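Thu 21 November

Quick one, kettle's on and I've got to be out by 9.

So the zine. Yes it's still going. No it isn't late, it was never promised for October, whatever Radomir Ristić says. Himholm and Back started as a folded sheet about walking to Tistulby and now people send actual post. Got a letter from Sheyla Pacheco about the bus shelters at Pritmont, four sides, both sides of the paper, wonderful. It's going in whole.

Printing – went with Liem again. Up to 114 copies this time, which is more than I've got envelopes for. Stapler has jammed twice. Long-arm one, second hand, hates anything over 12 pages. Bought a box of 1000 staples and they're the wrong size, so if anyone wants them, shout.

Contents so far: the shelters, a soup recipie, the footpath that's been shut since February, and my piece on plain floors. Square tiles, pale grout, the sort you walk over for years and never look at. I like them. Radomir says it's the dullest thing I've written and he's read the one about gateposts.

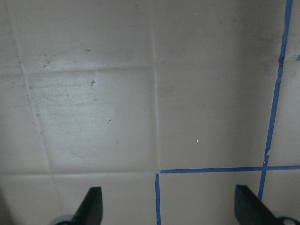

Issue 12, p. 9

Still need a back cover. Sheyla might do a drawing if her wrist is better. Otherwise it's the map again – sorry.

Post goes out Saturday if teh envelopes turn up. If you've moved house, tell me before then, not after. Same email as always.

Right, bus.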